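Section 5. Peg Insertion Station: Set-up and Trial Procedure

Read this section before the first trial. It applies to the walled work cell with the red shape board and the black cradle-top holder.

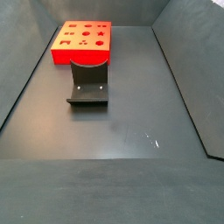
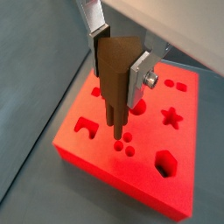
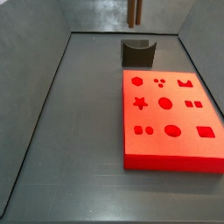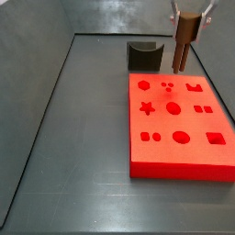

Red shape board and work cell. The second and fourth views show a brown piece held in the gripper.

Text: Hamdia Kahsay
Technical review: Lakmal Gamage
Rarkholm Automation Group, revised April

5.1 Purpose

Customers ask whether the Piltov arm can put away cutlery, load a dishwasher or seat a connector on a shop-floor fixture. All three jobs end with a part going into an opening that is slightly larger than the part. The shape board tests that step alone. A cell that cannot pass Section 5.4 should not be assigned household or assembly work.

5.2 Preparing the cell

1. Power down the arm and wait for the status lamp to go out.
2. Wipe the floor of the cell with a dry cloth. Remove grit and chips.
3. Place the board flat on the floor, holes up. The board may be set down in any orientation the arm can reach.
4. Set the holder upright next to the board. Do not let its base ride up on the foam.
5. Restore power and run the homing routine with both hands outside the walls.

Note: The board is foam. It shifts under side load and its hole edges compress. Replace it after 200 insertions.

5.3 Running a trial

1. Load the piece in the holder and start program Akanda 2.
2. Confirm that the fingers close on the head of the piece, with the legs clear.
3. Let the arm carry the piece over the board. Check that the tips stay above the surface during travel.
4. For the three-legged piece, the target is the triangular cluster of three round holes. All three legs must be lined up before descent. Rotation error is the usual cause of failure.
5. Log the result as seated, partial or missed.

Caution: Do not push a partly seated piece down by hand while the arm is enabled.

Caution: If the piece tilts in the fingers, stop the program. The controller does not detect slip on narrow legs.

5.4 Acceptance

A cell passes at 80 percent seated, with the board moved between trials. A partial counts as a miss. Results taken with the board clamped in one position are not accepted.

5.5 Limits of the test

A pass shows that the arm can align and insert a rigid piece in a tidy cell. It does not cover wet items, soft items, stacked items or a drawer with other things in it. In the Hukonberg kitchen trial, cells that had passed here still needed an operator for mixed cutlery. Unattended chores are not a supported use at this release.

Report repeated misses on a single shape to Selvaraj Sheikh, Applications, with the trial log attached.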